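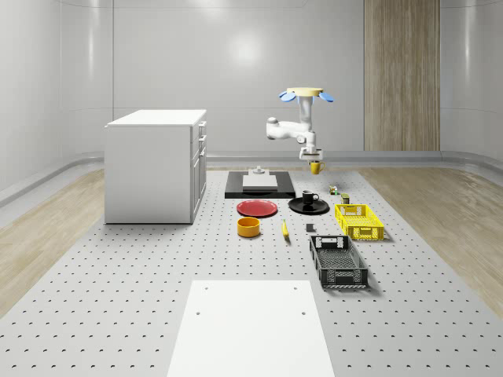 A yellow mug, held above the far end of the platform.

My grandmother kept her tea things on a shelf so high that only she and the cat could reach them, and I think that is where my fondness for other people's kitchens began. Last February I was given the chance to poke about in a good many of them, in the hill town of Jumura, where they have been brewing the same smoky black tea since the first packing shed opened in 1915, and where you can't ask for directions without being sat down and handed a cup.

The tea is called Trerkar, after the stream, and it is a strong, rather bossy sort of drink. It wants a warm pot and a full 4 minutes, and it wants milk, though the people at the top of the hill will tell you otherwise and may stop speaking to you. I took mine with milk at the bottom and without it at the top, and got along with everybody.

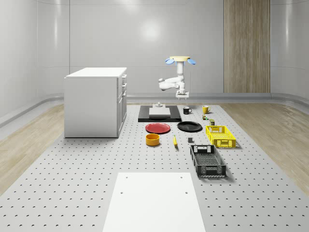
The shop on the corner

Most of the town buys its leaves from Xaba, a narrow shop with a brass scale and a door that has to be lifted slightly before it will open. There are 11 blends on the back wall, all in tins that have lost their paint where the thumbs go. I went in for a small bag and came out almost an hour later with three, plus a recipe for tea bread and a long account of the winter the road was closed, when they dried the old leaves on the stove and drank them a second time (dreadful, by all accounts, but hot).

The tea bread deserves a word of its own. You soak the fruit overnight in cold tea, and you must be generous with it, so that by morning the sultanas are fat and the bowl smells like a bonfire in an orchard.

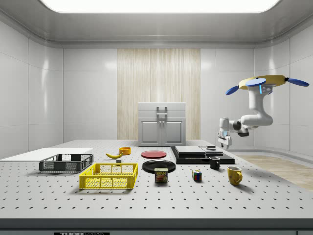

Then in go the flour, the brown sugar and one egg, and the whole lot sits in a low oven until the top cracks. It keeps for a week in a tin, and I'd say it is best on the third day with far too much butter - mine has never seen the fourth.

I stayed at the Ornus, a guest house with 40 stairs between the street and my bed, and every morning at seven the smell of the first pot came up all of them. 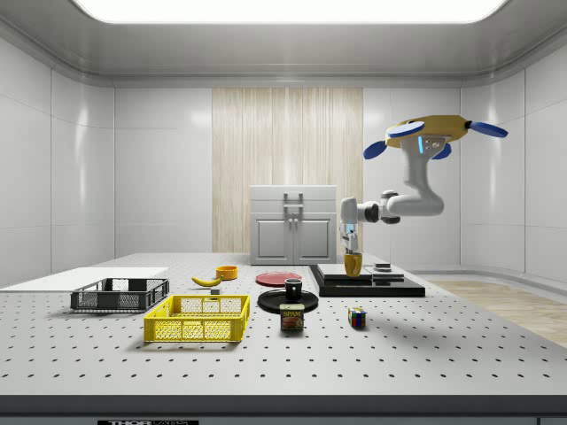 Breakfast at the Ornus is taken in the kitchen, at one long table, and it goes on for as long as there is someone left to talk to. The room is dark and low and lovely, with jugs hanging from the beams and a window the size of a tea tray. My own kitchen at home has nothing of the kind, and since coming back I've been looking enviously at plainer rooms too, the sort with smooth white walls, a light grey cabinet and a tall panel of pale wood grain behind it. I could be happy with that, I think, so long as there was a hook for the kettle holder and a shelf for the Trerkar, well out of reach of the cat.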